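Small table, big difference: pots, bowls, cloths and scuffed walls

I am a complete convert to the side table. Ours stands against the wall at the Costness house, it is barely deep enough for a dinner plate, and it gets more use than any other surface we own. Lots of you wrote in after the May page asking how I keep it from turning into a dumping ground, so here goes!

Start with a cloth. I like black, and I know people pull a face at that, but small things show up beautifully against it and you never lose a button or a teaspoon again. Crumbs show too, so shake it outside every evening. Don't bother ironing it. A few soft folds do no harm, and a heavier cloth drops flat on its own after a day or two. 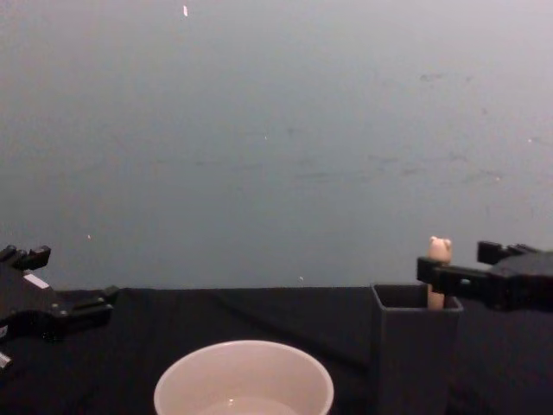
Next, give upright things an upright home. A tall, square, open-topped pot takes up hardly any room and will swallow pens, wooden spoons, odd brushes, even a child's little figure that has no other place to live. Square beats round for me every time (it sits snugly against a wall and doesn't roll when it's knocked over). If yours is light and tips easily, put a handful of clean gravel in a small bag at the bottom. Lovely and steady after that.

Keep it to one sort of thing per pot if you can. I can't, but I do empty mine every 20 days or so and put back only what I've used. 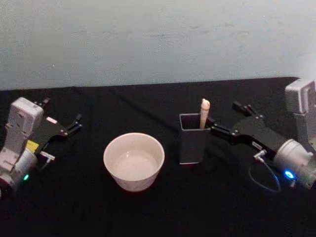 Then you want a bowl. Plain white, fairly deep, thick rim. I bought mine from the Swanson market for next to nothing and I'd replace it tomorrow if it broke. Thick rims chip far less, and white tells you straight away whether it's clean. Leave it empty between jobs! An empty bowl is ready for shelled peas, keys, a soaking stamp, anything at all, and a bowl with three rubber bands and a battery in it is ready for nothing. 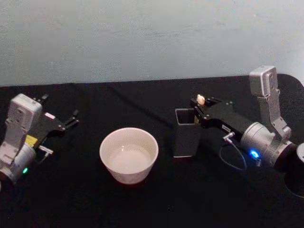 A little clear water in a plain white bowl.

For soaking labels off jars, or rinsing a paintbrush between colours, go shallow. A couple of centimetres of water does most small jobs and you can carry it back to the sink without slopping it down your front. Change it the moment it goes cloudy. Fold a tea towel under the bowl if your cloth isn't one you want to get wet.

Now, walls. Any table pushed up against pale paint will have grey rub marks behind it sooner or later. 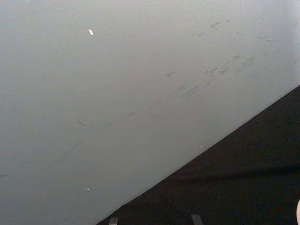 Try a dry, clean rubber first, the soft white kind, with very light strokes. It lifts far more than you'd think. If that fails, use a barely damp sponge with one drop of washing-up liquid, test it low down where it won't show, and pat dry. Stop if the paint goes shiny. Felt pads on the back edge of the table will save you doing it all again, and a pack of 8 is plenty.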